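Billeo Pulls Hand-Held Grippers From Use After Finger Pads Slip

Field units recalled for inspection. Customers asked to stop lifting work now.

FOR IMMEDIATE RELEASE

Billeo is asking all customers using its Clanetti hand-held gripper to stop using the tool until the fingers have been checked. The notice covers 378 units shipped up to the end of August. No serious injuries. Two operators reported bruised hands when a part dropped out of the grip.

The fault is in the fingers. Under repeated side load the plastic can chip at the top corner and leave a raised burr. The burr keeps the two pads from closing flat, and a smooth or round part can then roll out without warning. Painted wire and rod are the worst for it.

First report came in on Wednesday from Gratero, which uses the tool to record pick-and-place work for its automation line. Three more sites called before the day was over. Our own bench checks found the same chipping on 7 units out of the returned batch.

"We should of caught this in wear testing and we didn't," said Serpil Sarıgül, head of product safety at Billeo. "The test parts were all flat sided. Customers are picking up wire racks, hoops, handles. Different load completely."

What customers should do:

Stop using the tool. Switch off and unplug before touching the fingers.

Look at the top corner of both fingers for chips, burrs or a ragged edge. Check for threads or fibers caught on the lower edge too, these can get dragged into the joint.

Do not file or sand the burr down. It thins the corner and the next chip comes sooner.

Send the serial number to the service desk, with a photo of both fingers open.
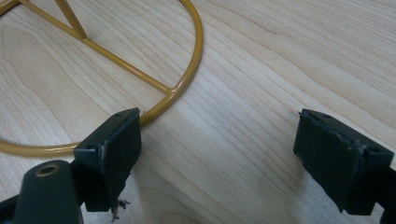 Clanetti gripper with fingers open beside a yellow wire frame. Scuffs on the pads, burrs at the upper corners.

Replacement fingers are in a tougher material and ship free of charge, starting with sites that run more than one shift. Kordestani, our molding supplier, has added a second line. Expect 4 working days from the request. Fitting takes two screws per finger and no recalibration is neccessary.

Recordings made with damaged fingers may show false grip readings. Bahman Nouri's data team will review files for any customer who asks.

Press contact: Yatziri Jaramillo, Billeo communications
Service desk: open from 7 a.m., ask for Rawiri Quinlan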